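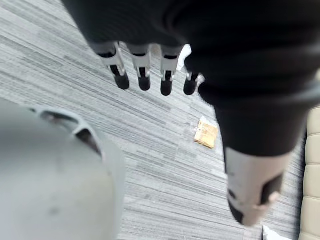

Voice Picking in the Cold Store: Notes After the First Season

This blog has been silent since March, when the Grirutholm site began its change from paper pick lists to voice-directed picking. Several readers in the trade have written to ask how the work went. The following is a record of my own views as shift planner and should not be read as a statement by the company.

Background

Grirutholm handles frozen and chilled goods for regional grocers. Until this year, every picker carried a clipboard, a pen and a sheet printed at the start of the shift. Changes to an order after printing were passed on by radio or by a person walking the aisles. Gloves had to be removed to turn pages and mark lines. Both practices had been the subject of complaints for a long time, from the floor and from the office.

Two systems were reviewed. The first, from Ranent, used a headset with a separate belt unit. The second, from Destora, placed the battery in the headset itself. The Destora headset was more comfortable in a warm room. In the freezer, its battery did not last a full shift, and the Ranent unit, worn under the jacket, did. The decision was made on that point.

Training

Each picker reads a list of words aloud so that the system can learn the voice. The supplier recommends that this be done in a quiet office. Farzad Moradi, who supervises the night shift, asked that it be done on the loading dock with the fans running. His request was granted, and recognition on his shift was noticeably better in the first weeks than on mine. I have since had my own team repeat the exercise on the dock.

We trained 17 pickers over five days. Two asked to remain on paper for the time being, and this was agreed. I would advise other sites to allow the same. Both have now moved to voice at their own request.

Check digits

Every location carries a short number, which the picker reads back to confirm that he or she is standing in the correct place. Experienced staff soon learn these numbers by heart and begin to say them before reaching the slot. The confirmation then has little value. We now change the labels in the fastest-moving aisle on a regular basis. The change is made on Thursday, before the afternoon intake, and takes two people with a label cart.

The labels themselves required more attention than was planned. The first batch lifted at the corners in the freezer. Behrouz Khosravi in maintenance found that the beams must be wiped down and the labels applied with firm pressure from the center outward. The replacement batch, ordered through Mazandarani, uses a freezer-grade adhesive and has remained in place so far.

Matters still open

The speed of the spoken instructions is set by each user. New staff tend to leave it at the slowest setting for too long, and at present there is no report that shows this to a supervisor. A request has been submitted.

Short picks are also handled poorly. When a slot holds fewer cases than the order requires, the picker must speak five separate responses before moving on. On paper, the same event called for a circle around the number. The supplier has agreed to review the dialog, but no release has been named.

Headset hygiene is managed with personal foam covers kept in labeled bags at the time clock. Microphone covers are replaced when they become stiff, and stock should be held on site, as delivery has been slow.

A further post will deal with pallet labels and the handover to the loading team. Readers operating voice systems below freezing are invited to write in, particularly on the subject of battery storage between shifts.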